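Hinojosa Museum of Science and Industry
Learning Pages for Young Visitors

How Does Electricity Get to Your Home?

When you turn on a lamp, light fills the room right away. The electricity that makes this happen may have started its trip in another town. This page explains where electricity comes from and how it travels.

Making electricity

Electricity is made at a power station. Most power stations have a large machine called a generator. Inside the generator, magnets and coils of copper wire are placed close together. When one of them spins past the other, electricity is pushed through the wire.

Something must make the generator spin. At the Vurkport station, falling water turns a wheel called a turbine. Other stations use wind or steam. Solar panels are different. They have no spinning parts and turn sunlight straight into electricity.

The long trip

Electricity leaves the station through thick cables held up by tall steel towers. The line from Vurkport to Hinojosa is 40 miles long and is carried by 573 towers. Engineers raise the voltage before the trip begins. Voltage is a measure of how hard electricity is being pushed. A high voltage helps less energy get lost as heat along the way.

Near a town, the cables reach a substation. Our nearest one is at Gudodside. Machines called transformers lower the voltage there. Smaller transformers, sometimes seen as gray cans on wooden poles, lower it again before it enters homes and schools.

Inside the walls

A cable from the street goes first to the electric meter, which measures how much energy the household uses. Next it goes to the breaker panel. From the panel, wires run behind the walls to lights and outlets. Each group of wires is called a circuit.

An outlet has slots in it. Behind the slots are pieces of metal joined to the wires. When a plug is pushed in, its prongs touch the metal and complete a path. Electricity must have a complete path in order to flow. A power strip lets several plugs share one wall outlet.
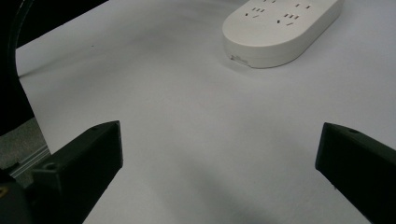 Several children who read an early copy of this page asked why the lights sometimes go out when too many things are plugged in. Mia wrote that her kitchen went dark when the toaster and the heater were on together, and she wanted to know if something had broken.

In a case like this, the breaker has usually done its job. Wires grow warm when a lot of electricity flows through them. If the flow becomes too great, the breaker switches off and stops it. An adult should unplug something before turning the breaker back on.

Staying safe

Never put fingers, toys or metal objects into an outlet.
Keep water away from plugs and cords.
Pull on the plug, never on the cord.
Do not plug one power strip into another.
Stay far away from fallen power lines and tell an adult at once.

Words to know

Circuit: a complete path for electricity.
Generator: a machine that makes electricity by spinning.
Transformer: a machine that raises or lowers voltage.

A working model of the Vurkport turbine may be seen in Gallery 2.

Page last reviewed 2024-05-29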